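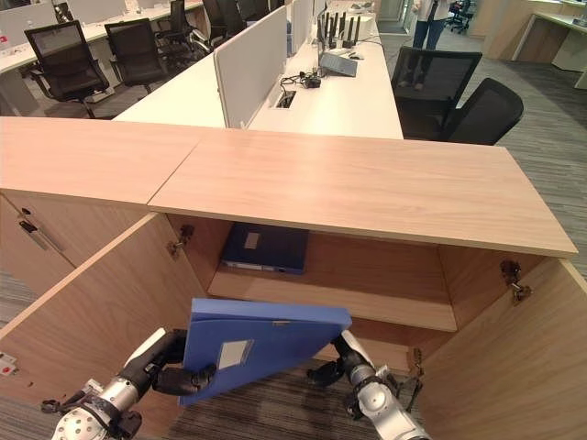
Ticket: storage cabinet, Punddale office — file boxes and door catch
Status: open (again)
Category: furniture / filing
Supplier: Trendix

Reported problem
Left-hand door on the low cabinet drifts open. Box files put away flat "don't fit properly" and people keep leaving them out on top. Request is for a replacement cabinet.

First entry, 9.20 am
I doubt we need a replacement cabinet. The last request for one came down to a box being shoved in with its lid undone. The carcass is sound, the top is solid and the hinges are screwed in tight. Before anyone raises an order I'd like to rule out the cheap causes.

Second entry, 9.45 am
Rang Trendix. They say the doors "settle in" over the first few months and will then close by themselves. I have never known a door improve with age and I said so. They also suggested the carpet might be uneven. Put a level on the top, front to back and side to side. It is flat. So that's one theory gone.

They are sending a sheet on hinge adjustment. It arrived while I was typing this and is for a different hinge.

Third entry, 10.30 am
Tried the adjustment anyway, going by feel. 2 turns on the depth screw of the top hinge, left door. It closed and stayed closed for as long as I stood there, which I don't count as a fix. Will look again after lunch.

On the boxes: the Sturkex files are the dark blue ones and they lie flat on the shelf without any trouble.

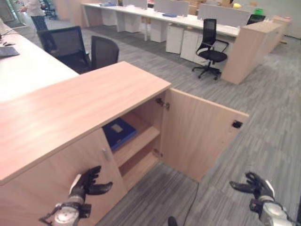

The complaint says the shelves are too shallow, and I can't make that stand up. A box goes in flat, the door has room to shut, and there is space going spare underneath. What I did find is that people push them in at an angle and then lean on the door. That will pull any catch out of line sooner or later.

Fourth entry, 1.50 pm
Left door had moved again, by the width of a pencil. Turned the screw a touch further and pressed the catch back square. Also asked whether the Rizvi job files have to live in this cabinet at all, given they get taken out every morning. No answer yet.

Somebody has added a comment asking for 1000 more labels. That's a stationery request. Please log it separately.

Fifth entry, 3.15 pm
Opened and shut both doors several times with the boxes in. No rubbing that I could hear. I'm still not convinced about the catch.
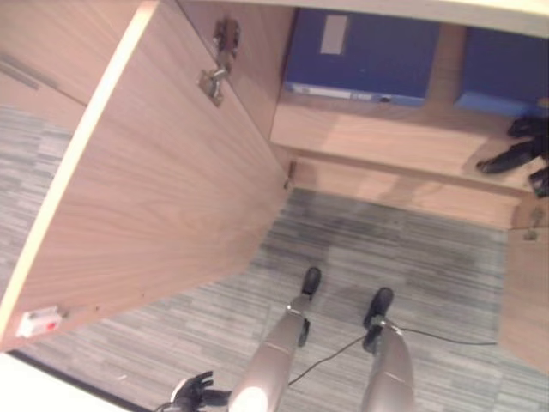

Cabinet with doors open, dark blue boxes on the shelf

Next steps
1. Leave the doors as they are until the end of the month. Please don't "help" the hinges.
2. Boxes in flat, lids fastened, labels where they can be read.
3. If the left door drifts again, note the time on this ticket and I'll ask Trendix for a new catch. I expect they'll tell me it needs to settle in.

Replacement request: declined for now.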